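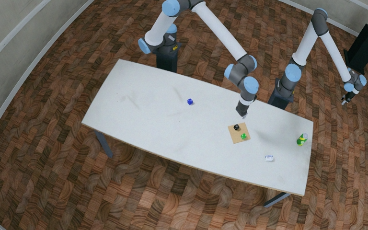

Two-arm cell in the simulator, left gripper near the cardboard square.

Last updated November 28, 2018

Search this site Go

Set up the table before you set up the arms

Most setup guides for a two-arm cell start with the arms: mount the bases, home the joints, load the tool data, jog. The table gets one line near the end. I think this order is wrong, and that it costs more hours than any fault in the controllers.

At Karnura we keep a simulated copy of our bench cell. Both arms stand along one long edge of the table and work across it. The part set is small on purpose: dice, a can, a square of cardboard. A die is a good test part. It has flat faces and sharp corners, and it shows a bad height at once. If the tool frame is 2 mm low, the fingers meet the tabletop first. If it is 2 mm high, they close on the top of the die and it tips out.

In January we moved the real cell to the Flivska building and followed the usual order. The arms were homed and passed their checks. The table was then leveled by eye and pushed up against the base plates. We spent nearly 110 hours correcting pick points one at a time. Every correction was right for one spot and wrong for the next, as you would expect from a tilted plane. The tilt itself took twenty minutes to find with a dial gauge.

The order I now argue for is this. Fix the table to the floor. Measure its height at 8 points, with the corners among them. Fit a plane and store it as the work frame. Only then bring each arm to that frame, by touching the same points with the same probe. Two arms that share a table should share one frame. Two frames that agree on paper will drift apart, and the handover between arms is where it shows.

The objection I hear is that vision takes care of all this. The Mamevton camera package does correct position across the table well enough. Height is its weak axis, and height is what breaks fingers.

A second objection is that the simulator is already exact, so the real cell need only copy it. The simulated table is flat because it was drawn flat. I use the model for reach and for clearance between the elbows, and for nothing that depends on a fastener — Yazıcı, our older cell, was set up from its model and has never matched it.

Recheck the plane every 600 running hours, and after anyone moves the table for any reason. Write the eight heights on a card and keep it at the cell.

8 shares 2 comments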